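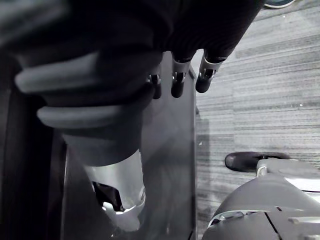
Bandside opens home accessories shop in Jumitz

14 Jun 2018

Home goods seller Bandside has opened a shop in Jumitz, in the former Stoyanova shoe store. It covers 1,542 square feet and sells mirrors, vases, phone stands and other small items for the home. The company signed the lease in May. 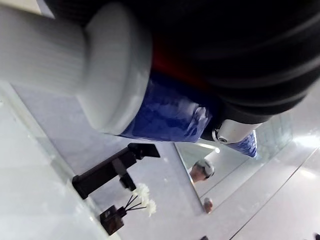 Can customers return a mirror bought at the shop?
Mirrors can be returned within 88 days with a receipt. Vases and phone stands have the same return period.

Bandside also plans to stock Mirora lamps at the shop.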